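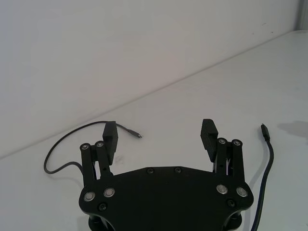 Buy the arms first and the rest sorts itself out, Guilan Tan wrote under my last column, and a fair few of you agreed with her. I don't. I've been chewing on it all week and I think it's the most expensive sentence in small-shop automation.

Quick version for people on their phones: the arm is the part of the budget you'll get right without trying. There's a quote, it has a number at the bottom, the number is big, everybody stares at it. Fine. It's the rest of the page that eats you. Fingers. Cables. The bench. The screwdriver you swore you already had. Somebody's afternoons.

Mellen, last spring. Small electronics outfit, does rework and final assembly on test boxes, good people. They budgeted for two arms and a controller and wrote "misc tooling" underneath with 300 dollars next to it. Three hundred dollars! For everything the arms would ever touch or hold. I saw the sheet. The row above it, for the arms, had been argued over since before Christmas and had its own tab. Misc tooling had no tab. No name next to it either.

You can guess. First month went on fingers. The ones that came in the box were OK on blocks and boxes, hopeless on anything thin and bendy. So new pads. Then a different hand on one side altogether, so now two kinds of spare to stock. Then the bench turned out to be a bit too springy and they bought a bench. None of it crazy money taken one at a time. All of it unplanned, every single purchase a fresh email to someone who thought the project was already paid for, and by the third one the tone gets chilly.

Cables deserve a paragraph of their own. I keep seeing plans that say "handle cable" as if a cable was a brick with a plug on it. It has a stiff end and a floppy middle, and it wants to go back to whatever shape it had in the bag. If your task has a cable in it, put a line in for cables. Spare ones, cheap ones, lots, you'll wreck them. Put another line in for the trials. Jinfeng Wei ran the numbers for Gitby and came up with 747 practice pickups before anyone was willing to leave the room, and I thought that was high untill I'd sat through a morning of it myself.

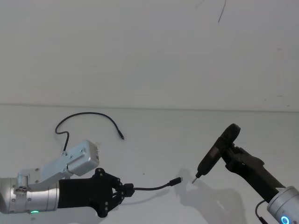
Left hand on the USB cable, right gripper on the electric screwdriver.

Two arms, then. Do you need two? This is where I'll annoy the other half of you. Most first-time buyers ask for two since people have two hands, and I get it, but go and watch the job being done before you sign. Really watch. How often is the second hand working and how often is it just there, holding the thing still? A clamp holds things still. A clamp is cheap and doesn't need a software license.

Sometimes the answer is yes, you need both. One side brings the part, the other brings the tool, and no fixture on earth is going to do what the first side does since the part is different every time. OK. Then buy two and budget for two of everything else. People double the arm and forget to double the rest. Two sets of fingers, two sets of spares, two cable runs. And the one that gets everybody: the reach where they overlap. Arms that can run into each other need planning time that a single arm doesn't, and planning time is wages.

Akash Dhillon disagrees with me on this one. His line is that a second arm bought later costs you the integration all over again, so take the hit once. He has a point and I've seen it go his way, Bramwell did exactly that and never looked back. But Bramwell had a full-time technician on the cell from day one, written into the plan, with a salary beside it. If you've got that line, do what Akash says. If you haven't, one arm and a clamp. Come back in a year.

Tools next. Please stop assuming the hand tool on the bench will do. A powered screwdriver is made for a person: the switch is where a thumb goes, the body is round so it feels nice, and a flat-fingered gripper has opinions about round. You can make it work, plenty do. Squeeze it hard, add a sleeve, whatever. But does it come out of the grip at the same angle tomorrow? Then who's checking, and how long does that take, and where is that on the sheet? A proper tool mount from someone like Hotavico costs more up front and I used to tell people to skip it. I've changed my mind. Skip something else. Skip the fancy guarding color.

Same goes for bits. Bits wear, bits walk off. Buy a box, hide the box.
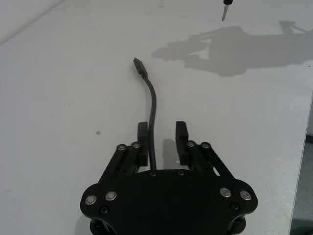 Open fingers, a thin cable on the table between them.

Now the one that got me the angry mail last time, time itself. Plan for more than 40 hours of a real person's attention before you judge anything. I don't mean the vendor's training day with the sandwiches. I mean one of yours, standing there, nudging things, resetting, writing down what went wrong. If that person also has a line to run you've budgeted zero hours, whatever the sheet says. Troels Brøndum calls this the free employee and it's the best name for it I've heard. Every plan has one. Nobody has ever met him.

And leave the table out of the glamor but put it in the budget. Plain surface, decent light, enough room past the edges that a loose lead has somewhere to go. I've seen a cell held up for days over a table. It's a dumb thing to be held up by, and it got no sympathy from the people paying.

What would I do with a fresh sheet? Write the arm in last. Start with the part, what holds the part, what touches it, what gets used up, who's standing there. Price all that. Then see what arm money is left and buy that arm, even if it's the plainer one. I'd take a plain arm with good fingers over the opposite any day of the week.

Yolotzin Quezada asked me if this doesn't just make projects look too expensive to approve. Maybe. Some of them ARE too expensive and should be turned down in a meeting, with coffee, instead of dying slowly on a bench. The ones that get through will have money left in June when something snaps. I know which kind I'd want to be in charge of.

Guilan, I owe you a reply on leasing, haven't forgotten. It's half writen. Next week if the day job lets me.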